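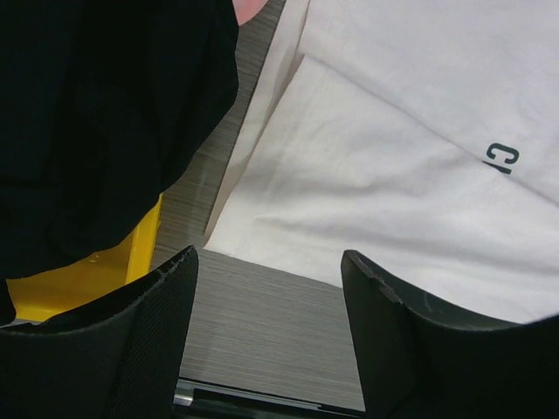 **Ticket status:** open, waiting on parts
**Site:** Prultholm, laundry room, second floor
**Unit:** Mudura front-load washer, left side

**Problem as reported**

Washer stops partway through the spin and shows code 18. Clothes come out soaked. Started in January, at first only on heavy loads, now on nearly every load.

**Log**

8:00 a.m. Ran an empty rinse and spin. Finished normally, no code.

8:40 a.m. Ran a mixed load of shirts and towels at 1000 rpm. Drum got up to speed, slowed down, tried again, then quit with code 18. Water still standing in the drum.

9:15 a.m. Pulled the drain filter. Found lint, a hair tie and one coin. Cleaned it, put it back, ran the same load. Same code, but it got further into the spin.

9:50 a.m. Checked the drain hose behind the unit. It was pushed too far down the standpipe and had a kink near the wall clip. Pulled it back and straightened it. Drains faster now.

10:30 a.m. Third run, same load. No code, but the pump is loud and keeps cutting in and out. Took the shirts out. 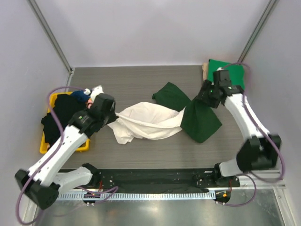 *Fabrics on the gray table.*

11:10 a.m. Opened the lower panel. Pump impeller has play in it and one blade is chipped. Wiring and connector look fine. Left the connector seated.

**Parts**

Marras has the pump, but only as a kit with the filter housing. Prolivitz lists the pump alone, 13 days out. Ordered from Prolivitz. The old housing is in good shape and can stay.

**Until the part arrives**

- Small loads only, low spin.
- Clean the filter after 8 loads.
- If code 18 comes back, turn the unit off and drain it from the filter hose. Don't restart the spin.

**Still open**

The right-side washer has the same hose clip. Check it for a kink on the next visit. Also need a new label for the shutoff valve, the old one can't be read.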